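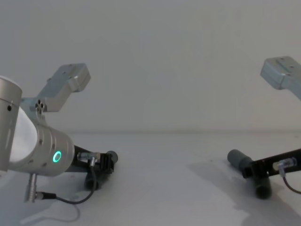
Why keep paying people to stand next to the cell if the cell does the work? A reader signing as Prudard asked me that under my February post on the packing line, and a short reply in the comments would not have covered it.

Some numbers first. The Wellport site runs 8 two-arm cells on kitting. Before the cells, a kit was built by hand at a bench, start to finish, by one person. A good shift gave us 2000 kits. With the cells we get 3000, on the same floor area and with the same headcount. Management likes to quote the first part of that sentence and the operators like to quote the second.

The headcount stayed because the work moved. A cell handles the repetitive pick, hold and transfer steps well as long as the parts arrive in the orientation it expects and the finger pads are in decent condition. Neither of those takes care of itself. Somebody loads the trays, somebody checks pad wear and cable strain at the start of the shift, and somebody clears the faults.

Faults are the part I track. In the last full quarter we logged 337 stops that needed a person. The largest group was parts seated badly in the tray. The next was lost grip on glossy packaging, which we reduced by lowering the closing speed and changing the pad material. Cable and connector problems came third. They are less frequent but take longest to fix, as the arm has to be parked and the connector reseated before anything can be tested.

What this does to the job is harder to put in a table. Bench work was dull, but it had a steady rhythm and you could talk across it. Cell work is long stretches of watching, then a few minutes of thinking quickly. Several operators told me they go home less sore and more tired. Two asked to move back to manual packing, and we found them places on the returns bench. Others took the Walczak course and now write their own pick sequences, at a higher pay grade. The grade change came four months after the duties changed, which was too late and caused most of the bad feeling we had.

There is also a skill problem I don't have an answer for. New hires learn the cell first and have never built a kit by hand. When a cell is down and we fall back to the bench, they are slow, and they miss assembly errors the older staff catch by feel. We now schedule one bench shift per person every two weeks. It costs output. I have had to defend it twice.

So, Prudard: the cell does the part of the work that was easy to specify. The rest is still there and it needs people who know both sides.

Next on my list is the Porura scheduling software, which is supposed to rotate operators between cells and bench automatically. It currently treats a lunch break as a fault condition. I have a ticket open.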